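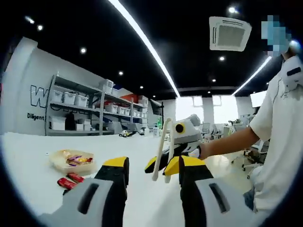
Moisture in stored grain: speaker notes
Clollix growers' day, 2 September 2023

Slide 1. Title
Introduce the topic. The talk covers on-farm storage of wheat and barley in sealed and unsealed silos. Pulses are handled in the afternoon session. Ask people to hold questions on fumigant labels until slide 6.

Slide 2. Why moisture moves
Grain goes into the silo at close to one moisture content and does not stay that way. The outer layer cools overnight and the core stays warm. Air rises through the core, meets cold grain near the top and gives up water there. Crusting under the hatch is usually the first sign. A tonne or so of spoiled grain at the peak can mean a rejected load.

Slide 3. Sampling
Most meter errors start with the sample. Probe at the centre and near the wall, at more than one depth. Keep the samples separate. Mixing them gives an average and hides the wet layer. Let each one come to the temperature of the meter in a closed jar before reading.
(Pause here. Show the jar and the probe.)

Slide 4. The Zusau trial
Layout: 16 silos on one site, all filled in the same harvest. Four were left without aeration as a control. The rest ran on timers or on automatic controllers.
Point to the control line on the graph. The peak moisture climbed through autumn while the core reading barely changed.
The timer silos did well in dry weeks and poorly in humid ones. The fans were pushing damp air in.
If asked: the trial ran for two seasons, and the second was wetter.

Slide 5. Fan control
Separate cooling from drying. Cooling needs a low airflow and can be done with small fans. Drying needs many times more air, and a cooling fan will not do the job however long it runs.
Run fans continuously straight after filling until the first cooling front is through. After that, pick the coolest hours and check relative humidity.
Keep vents open while fans are on. Mention the buckled roof at Xiong.

Slide 6. Sealing and fumigation
Aeration and fumigation do not happen together. Switch fans off, seal, and pressure test before treatment. Check hatch rubbers and the oil level in the relief valve. Follow the label for exposure and venting times.

Slide 7. Records
Hand out the Jusero log sheet. Columns are date, probe position, depth, temperature, moisture, fan hours. Fill it in at the silo.

Slide 8. Questions
Likely ones: meter calibration, bunker storage, power cost. For power cost, go back to slide 5.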